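Count the Boring Tries Too

By Elfriede Grube
April | 14 comments | 2 shares

I finally read the Clarkum report on teaching a robot to pick up soft stuff around a living room, and I like it a lot (with one gripe!). The team logged 600 grasp attempts on cloth and bags, and they scored the approach separately from the grab. I think everybody should do that.

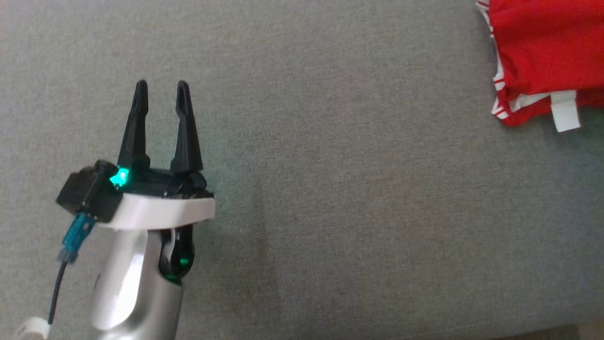

Gripper open, red garment at the far side of the gray fabric.

Most papers I read start the clock at contact. But so much gets decided before that, when the fingers pick an angle and commit to it. Friederike Kramer and I have argued over this for years, and she still says a grab is a grab.

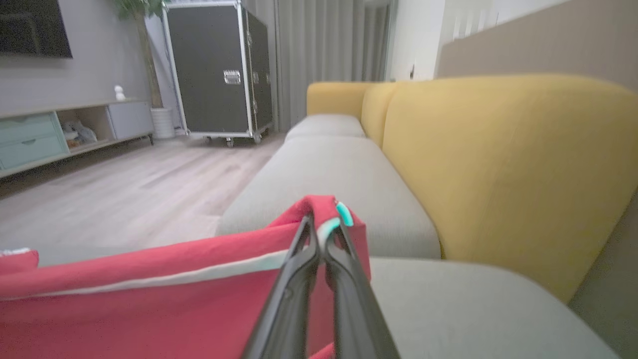 Fingertips closed on the top edge of the red bag.

A bag rim is kind of a gift, if you ask me. It gives you an edge to aim at. Flat cloth on a sofa is meaner, and that's where my gripe comes in: the report lumps both into one success rate. Come on, split them up!

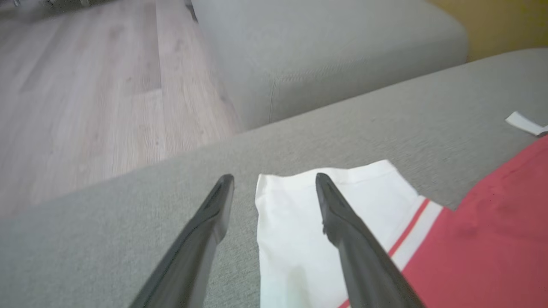 White cloth on the sofa seat, red fabric right beside it.

With two fabrics this close together, I'd want to know how often the wrong one gets picked. Give me that number and I'll quit complaining, at least until the next report.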